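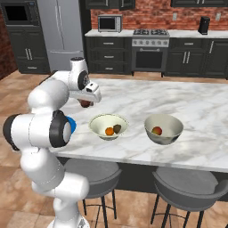
Figure 4. Rendered kitchen with a white robot arm at a marble island.

4. Moving the render farm to declared configuration

4.1 Where we started

Before the move, the Grukdale cluster was looked after by hand, and it showed. Each node had been installed from a slightly different starting point, depending on who was on duty and which notes they were following. Kelechi Fashola kept a text file of known differences between machines, and for a long time that file was the best documentation we had. It listed library versions, mount points, kernel settings, and a few entries that simply read "do not restart before asking."

The cluster serves simulation and rendering jobs for several groups at once. These jobs are bursty. A group may submit nothing for weeks and then want every machine in the building by the same evening. Under the old arrangement, each group had its own fixed block of nodes, so one block could sit idle while the queue on the next one grew. We wanted a single pool, with machines that could change roles in minutes, and we wanted to be able to rebuild any of them without opening Kelechi's file.

4.2 Design

The new setup has two layers. Dridari, our in-house scheduler, decides which jobs run and where. Isah, the configuration service, decides what a machine should look like before Dridari is allowed to send it anything. The two share very little. Isah publishes a signed statement that a node matches its declared role, and Dridari reads that statement and nothing else. We are very happy with how small this interface has stayed. It began as one page of notes by Amarachi Oyewole and it still fits on one page.

A role in Isah is a flat list of packages, files, and services, plus the checks that must pass before the node is considered ready. There is no inheritance between roles. Our first draft allowed a role to extend another, and within a month we had chains four levels deep that took an afternoon to read. Flattening them made the files longer and much easier to review. We now maintain 13 roles, including separate ones for rendering, physics simulation, file staging, and login nodes.

Virtual machines are created from a single base image, rebuilt every night. Everything that differs between roles is applied at first boot. This costs time at startup, and we argued over it at length. Building one image per role would start faster, but it would also bring back the problem we were trying to leave behind, with images drifting apart between rebuilds. We chose the slower start and then worked on making it less slow, mostly by keeping a package cache on each physical host.

4.3 Migration

We moved the cluster in 30 batches, beginning with the machines that had the fewest entries in the text file. Each batch followed the same pattern: drain the nodes, rebuild them as hosts, start virtual machines in the needed roles, and replay a set of old jobs before opening them to users. Replaying real jobs was the best decision of the whole project! Synthetic tests had told us that the rendering role was finished. The very first replayed batch told us that it lacked two fonts, a color profile, and write access to the scratch area.

In total we replayed 2,281 jobs. Most matched their stored output on the first attempt. The mismatches fell into a few groups, and the largest by far had to do with the order in which files were read. Several user scripts relied on directory listings coming back in the order the old file server happened to return them. The new server returned them in a different order, and scenes were assembled with the wrong object on top or with materials assigned to the wrong part. We could have forced the old order on the server side. Instead, Hauwa Olatunji went through the scripts with their owners and added explicit sorting, a patient piece of work that has saved us from the same trouble during later storage changes.

Graphics drivers were the other recurring difficulty. Passing a card through to a virtual machine worked well when the host had been freshly started, and less well after the card had been handed from one machine to another several times. We tried resetting the card between uses, with mixed results. The current rule in Isah is plain: a host whose card fails its check is drained and restarted, and it rejoins the pool after passing the check again. Users rarely notice, as Dridari places the waiting job on another host.

4.4 Working with the new system

The change in daily habits has been as interesting to us as the change in software. Every edit to a role is now a proposed change that a second person reads. At first this felt heavy for things like a one-line timeout adjustment, and Aminu Ojo suggested a fast path for small edits. We tried it through November and dropped it again, having found that people's idea of "small" varied a good deal — one fast-path edit replaced the default shell on the login nodes. Reviews are short now, often a few minutes, and they have become the main way that newer staff learn how the cluster fits together.

Monitoring is handled by Clukix, which collects the results of the Isah checks along with the usual load and disk figures. Seeing both on the same time axis has been wonderful for tracking down slow jobs. A dip in throughput that once would have meant logging in to machines one at a time can often be matched to a role change made earlier the same day. Rupert Tanner extended the display so that each change appears as a thin vertical line carrying the name of the role.

Two problems remain open. Secrets such as license keys are still delivered outside Isah by an older script, and we have not settled on a replacement. Startup time for the physics simulation role is also longer than we would like, mainly due to one large package that must be unpacked on every boot. Moving that package to a shared read-only volume is the next change we plan to test.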